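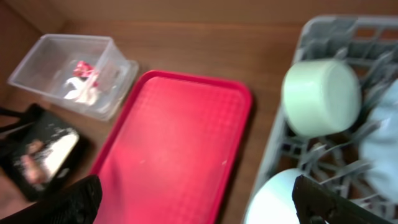

Altdale Open Day: Frequently Asked Questions

Last updated Apr 9, 2025

The Zastetti manipulation lab at the Altdale site opens to visitors twice a year. The answers on this page apply to the spring session. Details for October will be posted separately.

What is being demonstrated?

A single robot arm with a two-finger gripper handles kitchen items: plates, cups, a tray and a dish rack. The task is tabletop sorting and racking. Sessions run live on the same station used for daily work. Recorded footage is not substituted when a session goes badly.

How long does a session last?

Each session is 12 minutes, followed by questions. Groups are admitted at the start of a session only. If you miss your slot, ask at the desk for the next one with space.

Do I need to book?

Yes. Booking is free and closes the evening before the visit. One booking covers one household or one school party. Walk-in places are released at the desk if groups fail to arrive.

Is the robot autonomous or is someone driving it?

Both modes are shown. In the first part of the session an operator guides the arm by teleoperation. In the second part the arm runs a learned policy with the operator's hands off the controls. A lamp on the station is green for autonomous operation and amber for teleoperation. The operator can stop the arm in either mode.

How much data was the policy trained on?

The current policy was trained on 3,041 recorded episodes. The working target was 3,000, and the last shift was allowed to finish. Of these, 446 were recorded at our Mukville site on an identical station. Episodes where the operator dropped an item and recovered it were kept. Episodes with a hardware fault were removed.

What will I see on the monitors?

The large monitor carries the live feed from the wrist camera. The smaller one carries joint positions and gripper opening. The wrist feed moves with the arm, so it blurs during fast travel and settles when the arm slows. Visitors who are sensitive to moving video may prefer to stand on the left and watch the arm directly.

Why plates?

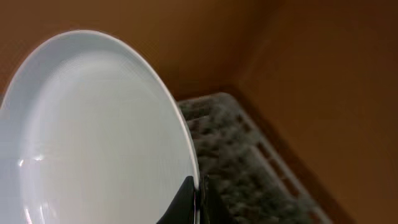 Plates are a useful test of grasp selection. A two-finger gripper cannot span a dinner plate, so the practical grasp is at the rim, with one finger on the face and the other behind the edge. The plate is then held well off its center of mass, and any slip shows up as rotation. Glaze is a second difficulty. Highlights like the small bright streak on the white plate shift whenever the plate or the camera moves, and earlier versions of our software treated them as edges. The rack adds a third problem, as its tines are short, closely spaced and hard to resolve from the wrist view. The policy therefore approaches slowly and corrects late.

Does it ever drop things?

Yes. Drops are logged and the session continues if the work area is clear. The operator may pause to remove an item. Please do not reach over the barrier to help.

Can the robot wash dishes?

No. There is no water at the station and the arm is not sealed against it. The demonstration covers handling and placement only.

Who made the gripper?

The fingers were supplied by Barrios and fitted at Altdale. The finger surfaces are a wear part and are replaced on a schedule. Questions about purchase should go to Barrios – we do not resell parts.

Can I operate the arm?

Visitors aged 16 and over can try teleoperation at the practice station in the next room. Speed and force are limited there. Closed shoes are required, and long hair must be tied back. Sign-up is at the desk on arrival, not in advance.

May I take photographs?

Yes, without flash. Flash disturbs the cameras and can stop a run. Tripods are not permitted inside the barrier line. Please do not photograph the whiteboards.

Is the demonstration suitable for children?

Children under 12 must be with an adult. The arm is not loud, but the emergency stop is tested at the start of each session and makes a sharp click. A low step is available at the barrier.

Is the building accessible?

The lab is on the ground floor with step-free access from the main lot. The practice station can be lowered for seated use – tell the desk when you sign up.

Will the dataset be released?

A subset is planned. The Mukville episodes will be included once their calibration files have been checked. No release date has been set.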